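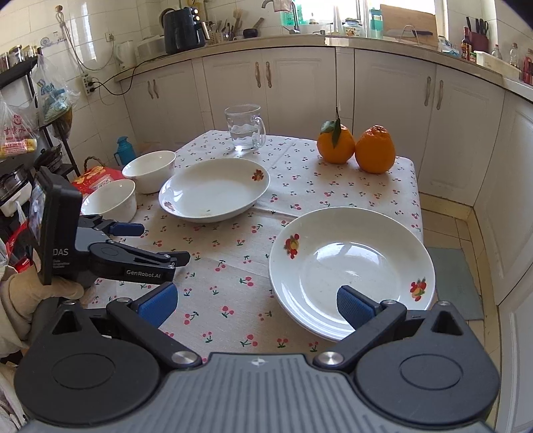

Grirkville households will be able to put food scraps out for weekly curbside collection starting this summer, after the town council voted to extend a trial that began in January on the east side of town.

The council approved the plan at its meeting on Thursday, April 13, 2023. Under the new schedule, 3,841 homes will receive a small countertop pail and a larger lidded bin for the curb. Collection will be on the same day as regular trash.

The trial covered 598 homes in the Orkside neighborhood. According to a report presented to the council, those homes sent 29 percent less trash to the landfill by weight than they did in the same period a year earlier. Most of the difference came from kitchen waste such as vegetable peelings, coffee grounds and leftovers.

The scraps are taken to the Curketti composting yard on the county road, where they are mixed with leaves and wood chips. The finished compost is sold to landscapers and, twice a year, given away to residents who bring their own containers.

Participation will be voluntary. Residents who do not want the bins can return the card that will be mailed to every address next month, and the town will leave them off the delivery list. Those who already compost in their own yards can keep doing so and may still ask for a bin to use for items that do not break down well in a home pile, including meat, bones and cheese.

The Orkside trial was not free of problems. The report said the most common complaint was smell, followed by confusion over which bags were allowed. Some residents used ordinary plastic bags, and several truckloads had to be sorted by hand before they could be unloaded. 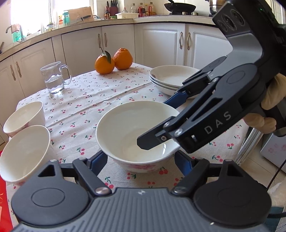
The town will now supply a starter roll of paper liners with each bin and print the list of accepted items on the lid. Food can also go in loose or wrapped in newspaper. Plates, cups and takeout boxes marked as compostable will not be accepted at first – the yard does not run hot enough to break them down in time.

Two council members voted against the extension, saying the town should wait until the end of a full year before buying more bins. They also asked for a count of how many Orkside homes were still setting out scraps by the end of winter. Staff said the trucks do not record individual addresses, but that the total weight collected had held steady from week to week.

A public comment period before the vote ran for nearly an hour. One Orkside resident told the council that her family of five had gone from two trash bags a week to one. Another speaker, who rents an apartment on Yan Street, asked why larger buildings had been left out.

Apartment buildings with more than six units are not part of this stage. The town counts 1,717 apartments in that group and plans to bring a separate proposal for them to the council next January, using shared bins in parking areas. Until then, apartment residents can take scraps to the drop-off point behind the Orkside library branch, open every day from 7 a.m. to 7 p.m.

There will be no separate fee for the service in its first year. The cost of the trucks and bins will be met from the existing sanitation budget, helped by lower landfill charges. The council will look at rates again when it takes up next year's budget.

Bins will be delivered street by street, beginning on the north side. Residents should keep them out of the roadway and set them at least three feet from trash carts so the truck crew can reach both. Questions about delivery can be directed to the public works office at town hall, which will also have spare pails and liners at the front counter.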